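Gouveia Home Help > Cleaning > Furniture and surfaces

Gray scuffs on a matte white table that soap will not remove
Posted by Amparo Arboleda, Aug 23, 2022
22 replies, showing the top three

I have a work table with a matte white top, bought secondhand in December. I do not know what the surface is made of. It has picked up dark gray marks in a band where things get set down and dragged. Dish soap and a microfiber cloth take off the loose dust and leave the rest. I tried a melamine sponge on one corner and the corner now looks slightly shinier than the area next to it — I stopped there. What should I use that will not change the finish?

Grernari
Accepted by poster

Find out first whether you have a deposit or a scratch. Run a fingernail across a mark. If the nail catches, the coating is cut and cleaning will only remove the dirt sitting in the groove. If it slides over evenly, material has rubbed off onto the table and you have a fair chance.

Matte coatings have a fine texture that scatters light. Dirt gets pushed into the low spots, and a flat cloth passes over the top of it. You want a solvent to loosen it and something soft with bristles to lift it.

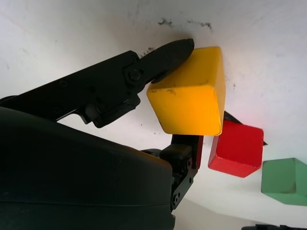

Procedure

1. Vacuum or dust the top. Grit left in place will scratch under the brush.

2. Test 70 percent isopropyl alcohol on the underside or a back edge. Wait 5 minutes. If the finish turns tacky or color comes off on the cloth, stop and stay with soap.

3. Dampen a cotton cloth with the alcohol, lay it over the marks for 60 seconds, then work the area with a soft toothbrush in small circles. Light pressure.

4. Wipe with clean water and dry. Look at it from a low angle with a lamp to one side. Marks that vanish from above often show up this way.

5. Repeat once if the marks are getting lighter. If there is no change after two rounds, more rubbing will only polish the spot.

The shiny corner is permanent. Melamine foam is a fine abrasive and it has leveled the texture.

Ristik

Baking soda paste. Worked on my stove.

Dilemura

I would not use baking soda on a matte top for the same reason as the melamine sponge. It is milder but still abrasive.

One addition to the accepted answer: if the marks are rubber, a plain white vinyl eraser will sometimes pick them up dry. Try that before any liquid. Avoid pink erasers, which contain grit and can leave color behind. For later, felt pads under whatever gets dragged, or a desk mat. If you end up sanding and repainting, use 1000 grit only between finish coats, and start coarser on the old surface or the primer will not hold.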